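家里的水平，差不多就行了吗

我以前是坚定的“差不多”派。书架歪一点，垫张硬纸片；桌子晃，折个瓶盖塞进去；画挂斜了，站远点眯着眼看，也就正了。

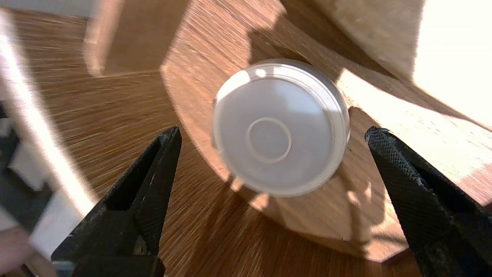 后来搬家，新租的房子是老楼，地板不知道往哪边斜，反正掉颗豆子总往阳台那头跑。我买了张Fluvwood的实木餐桌，花了2000块，对我来说算是下了狠心的。桌子到家第一顿饭，煮了锅番茄汤，盛到碗里一看，一边快贴着碗沿了，另一边还空着一截！那顿饭我吃得特别别扭，筷子放下去老觉得要滚。

于是我就去买了个圆的气泡水平仪，就是那种小小一只、透明的，上面有个圈，气泡跑到圈里就算平。说实话买之前我是有点看不上的，总觉得正经人都用长条的那种，有分量，拿在手里像个师傅。朋友们也劝我，手机里不就有吗，装个软件完事。

手机我试过。手机背面有个摄像头凸出来，平放本来就不平，你还得校准，校准又得先找个平的地方，可我要是有平的地方我还量什么呢？再说趴在地上拧桌脚的时候，手机屏幕过一会儿就黑了，得爬起来点一下，再趴回去。来回几趟，腰先不平了。

长条的也好用，我后来借过一把，Mandent的，挺沉。可它一次只管一个方向，横着看完要竖着再看，竖着调好了横的又跑了。圆的就省事多了，往桌面当中一放，气泡往哪边偏，哪边就高，人蹲在桌脚那儿伸个脖子就能瞄到。精度肯定比不过长的，刻度也没几道，但家里摆张桌子、放个花盆架，要那么精干嘛呢？你又不在饭桌上磨镜片。

我这只是在Belhaj五金店买的，一包2个，老板还问我是不是要调唱机。现在一个放厨房抽屉里，跟橡皮筋、开瓶器混在一起，另一个常年扔在工具盒里。用得最多的其实不是桌子，是洗衣机（以前一甩干就满地走，楼下来敲过门），还有冰箱、阳台上那排花架。烤蛋糕那阵子我还量过烤箱的架子，果然是斜的，怪不得我的蛋糕老是一头厚一头薄，我还怪了好久面糊。

也有人跟我抬杠，说木头这东西会动，夏天潮了冬天干了，你今天调平，过俩月又歪了，何必呢。这话我同意一半。我那张桌子确实变过，梅雨天过后有个角翘起来一丁点。可是变了再调嘛，拧两圈脚垫的事。头发剪了也会长，没见谁因为这个就不剪了。

我比较在意的反倒是另一件事：现在好多家具根本不给你可以调的脚。Stakatholm有个边柜我很喜欢，木纹好看极了，一条一条的，太阳照上去像蜂蜜，我在店里摸了半天。翻过来一看，四条腿光秃秃的，死的，底下贴了块毛毡就完了。设计的人大概住在地板特别平的房子里吧。我们这种老楼住户怎么办，还不是垫纸片。我最后没买，到现在还有点惦记。要是哪天他们肯在腿底下加个螺纹脚，我第二天就去搬。

另外提醒一句，放之前把底下擦干净。我有一次调了大半个晚上，越调越怪，最后发现水平仪底下压着一粒米。还有就是别只信一个位置，桌子中间平不等于边上平，木板自己也会拱，挪几个地方看看，取个你能接受的就好。我现在的标准很低，气泡挨着圈就算过关，汤看着是平的，笔放下不滚，就收工吃饭。

这么说起来，我好像还是“差不多”派，只是现在的差不多要拿气泡看一眼。上周末回我妈家，她那张老方桌晃了十几年，我把水平仪往上一搁，气泡直接贴到边上去了。我妈说别动它，一家人都习惯了，夹菜知道往哪边让。我就没动，把水平仪又揣回兜里了。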